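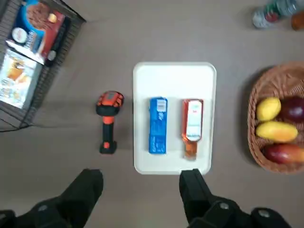
Wrist camera view, packing bench – blue carton and orange bottle on the tray, scanner to the left, fruit basket to the right.

Progress report no. 2 – Prustex bench picking project
Prepared by Ngan-ling Yang for the Havley fund

Short one this time, sorry, writing it between the open day pack-up and the next build. Full figures come with the October report.

Open day
Held at our Cevlow unit, doors at 10 am, last group out just after 4. Ran it in small groups so everyone could get near the bench. Mostly local grocers and a couple of people from parcel depots, plus two teachers who asked the best questions of the day. Yuk-lan Chien ran the arm, I did the talking and kept an eye on the stop button.

What we showed
Mixed grocery order, the sort a corner shop would put together for a phone customer. Boxed goods, bottles, fruit. Arm picks to the tray, tray goes to the packer. Visitors could call the next item, which slowed things down but went over well. Wrist camera feed was up on the big screen the whole time and I'd do that again – people stopped watching the arm and watched the screen instead.

How it went
Cartons good. No drops in front of visitors, one in the warm-up.
Bottles on their side still the weak spot. Gripper comes in low near the tray edge and we lose time correcting. Yuk-lan has slowed the last part of the approach, which helps, but it's a patch and we know it. Proper fix is in the next build.
Fruit – did mangoes only, by hand-picked poses. Did not let it choose for itself. Told visitors so.
Network dropped out before lunch and we lost one group's session. They came back at 2 and were very decent about it.

Feedback
Grocers wanted to know about bruising and about who wipes the thing down. Fair questions, we have half an answer to the first and need to write up the second. Depot people thought it was too slow for them and I agree, it was never aimed at them. One shop owner has asked for a trial in her back room over winter. Have said maybe. Would like your view before I say more.

Also asked a lot: does it need a special bench. No – ordinary table, bolted mount, and a clear area marked on the floor.

Money
Open day cost $1,690 all up, of which $250 was catering. Over what we'd pencilled in, the hire screen was dearer then quoted. Covered from the travel line as nobody has travelled. Nothing extra requested this period.

Behind on
Safety write-up for the shared bench. Was due with this report. Draft is with Yuk-lan, will send seperately.
Spare gripper fingers, still on order.

Next 6 weeks
– new approach path for bottles lying down, tested on the same tray
– barcode step timed properly, start to finish
– cleaning procedure written and tried by someone who isnt us
– decision on the back room trial

Happy to repeat the demo for anyone on your side who missed it, the bench stays set up until we start the rebuild. An hour's notice is plenty.

Ngan-ling

Last updated: October
Contact: Prustex project office, Cevlow | © Prustex | Back to top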